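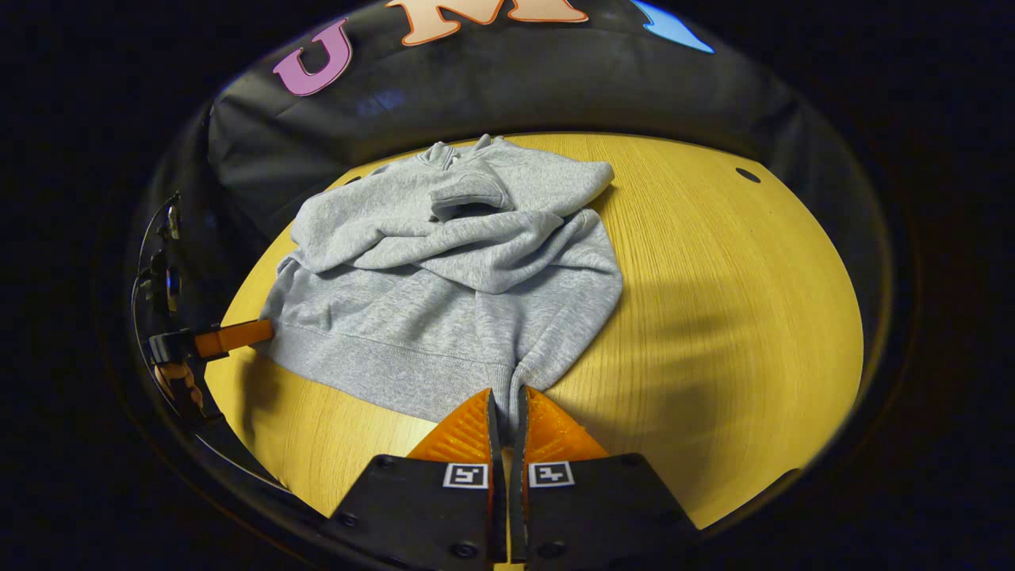
Régler la bride d'un cerf-volant delta monofil

Un delta qui part toujours du même côté, qui plane à mi-hauteur ou qui refuse de monter a le plus souvent une bride mal réglée. La méthode décrite ici vaut pour les deltas à bride deux points, comme le Ritari ou les modèles plus anciens de chez Nuvach. Pour un delta à quille cousue, passez directement à l'étape 4.

Matériel

Une ligne de polyester tressé, 400 mm pour la boucle de rechange
Un anneau d'attache léger
Un mètre ruban
Un feutre indélébile à pointe fine
Une paire de ciseaux et un briquet

Étape 1 – Contrôler la symétrie

Montez le cerf-volant complet, longerons et barre transversale en place, et posez-le sur le dos. Mesurez la distance entre le nez et chaque extrémité de la barre. Un écart de quelques millimètres est sans conséquence. Au-delà, vérifiez que les longerons sont bien enfoncés dans leurs fourreaux et que les manchons n'ont pas glissé. Une bride ne corrige pas une voile dissymétrique.

Étape 2 – Repérer le réglage actuel

Tracez un trait au feutre sur la bride, juste au ras de l'anneau. Ce repère permet de revenir au point de départ. Sur une bride neuve de 800 mm, l'anneau se place à 180 mm du centre, côté nez.

Étape 3 – Déplacer l'anneau

L'anneau est tenu par une tête d'alouette. Desserrez-la en poussant les deux brins l'un vers l'autre, faites glisser, resserrez. Avancez par pas de 5 mm, jamais plus.

Vers le nez : le cerf-volant vole plus à plat, monte plus haut et tire moins. Réglage pour vent soutenu.
Vers la queue : il prend davantage de vent, tire plus et décolle plus facilement. Réglage pour petit temps, avec un risque de décrochage si l'on exagère.

Étape 4 – Essai en vol

Choisissez un terrain dégagé, sans arbres ni bâtiments au vent. À la plage de Hultis, on se met côté digue à marée basse. Déroulez une vingtaine de mètres, laissez monter, puis donnez du fil jusqu'à 200 m si la réglementation locale le permet. Observez deux ou trois minutes avant de toucher à quoi que ce soit.

S'il penche à gauche de façon constante, revenez à l'étape 1. S'il oscille d'un bord à l'autre, ajoutez une queue courte ou avancez l'anneau de 5 mm.

Étape 5 – Fixer le réglage

Une fois le vol stable, faites un second trait au feutre, d'une autre couleur. Sur le Yao, dont la bride est gainée, un petit nœud d'arrêt de chaque côté de l'anneau remplace le trait. Refaites un contrôle après quelques sorties : le polyester neuf s'allonge un peu.

Mis à jour le 22 juin 2024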